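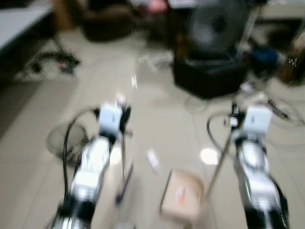
Jakach Two-Arm Floor Care Kit
Sold by Stullberg

Home > Service Equipment > Two-Arm Systems > Jakach

The Jakach kit is a pair of arms and grippers for teams working on household chores. It is meant for labs, training centers and appliance makers. It is not a finished home product, and we do not sell it as one.

What it can do now

Sweeping is the chore we get asked about most. A person does it without thinking, but it takes both hands: one holds the dustpan flat while the other works the broom. With an operator guiding the arms, small dry litter on a hard floor is a fair job for this kit. Running by itself, it still needs someone in the room.

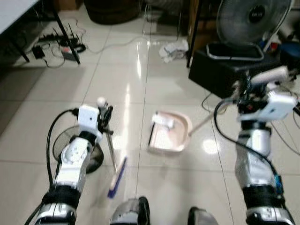 Light, solid pieces such as bits of paper or packaging are the easiest to collect. Fine dust is harder, and a line of it usually stays at the lip of the pan. Cords on the floor slow the work down, so plan the sweeping path before you start. Rugs and wet spills are outside what we support.

In our December trials at the Mimidton workshop we ran 200 guided sweeps on tile. Fulvio Caputo's notes from those runs come with the manual. Most of the failed sweeps came from a poor grip on the broom handle at the start. 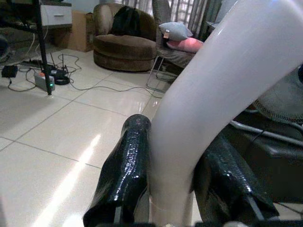
Gripper fingers over a tiled floor, wrist view.

What it can't do yet

It will not decide on its own what is trash and what is a dropped earring. It does not move furniture. A person with the same broom is a good deal faster, and we expect that to stay true for a while.

In the box

2 arms with grippers
Cable set
Printed manual
Spare finger pads

Broom and dustpan are not included. Ordinary household ones with long handles are fine.

Ordering

Orders ship in 14 days. Setup training is booked separately with Lucrezia Piras. Spare finger pads are kept in stock under part number 400.

Page updated Jan 25, 2020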